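Prusungate Community Help
Topic: Equipment > Hand-held grippers > Setup and care

Jaw fingers on one of a pair no longer close evenly

Posted by Costus_Bench

Our department operates one demonstration station, consisting of a framed table and a pair of hand-held grippers. The pair is used by staff to demonstrate tableware tasks, and the recordings are later used to program the automated cell in the adjoining room. The station was set up in March and has been in regular use for four months.

The right-hand gripper has recently begun to close unevenly. One jaw finger reaches the center before the other, and a bowl held by the rim turns slightly as it is lifted. The left-hand gripper does not show this fault. We have cleaned the fingers with a dry cloth and restarted the station, without result.

We would appreciate guidance on two points. First, can this be corrected by the user, or must the unit be returned to Bimevmont for service? Second, is there a recommended routine for checking the pair before each session? The printed guide supplied to us covers installation only.

Posted by Henare Technical Services

Uneven closing on one unit is in most cases a matter of finger seating, and the user may correct it. The unit should not be opened beyond the finger screws. Please proceed in the following order.

Disconnect the cable before touching the jaws. Hold it by the plug when removing it.

Loosen the screws on both fingers by a half turn. Press both fingers fully back against their seats, close the jaws by hand, and tighten the screws a little at a time, changing sides as you go. If one finger is tightened completely before the other is started, the fault will return.

Open and close the jaws 10 times by hand. The movement should feel the same throughout. Any rough spot indicates dirt in the slide, which may be removed with a soft brush. Oil must not be used.

Check that the plate on top of the gripper is firm. A plate that has shifted will not cause uneven closing, but it will affect the position readings, and the station must then be calibrated again.

With regard to your second point, we advise the following routine before each session.

1. Inspect both cables along their full length. Replace any cable with a split or flattened section.

2. Clear the table of all items except those required for the task. For tableware work, a tray, a plate and a small bowl are sufficient.

3. Take up both grippers and bring them in over the tableware with the jaws facing each other. Hold them steady and compare the two readings on the display.

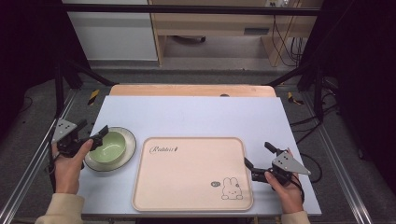 4. Close each gripper on the rim of the bowl in turn. The bowl should not rotate. Enter the result in the station log.

If the fault is still present after the fingers have been reseated, the slide is probably worn and the unit should be sent in for service.

Posted by tablecell_user

We had the same problem. Ours was a loose screw. Check the left one as well while you have the tools out.

Posted by Costus_Bench

Reseating the fingers has corrected the fault. The routine was added to our station log on 17/12/2019. Thank you for both replies.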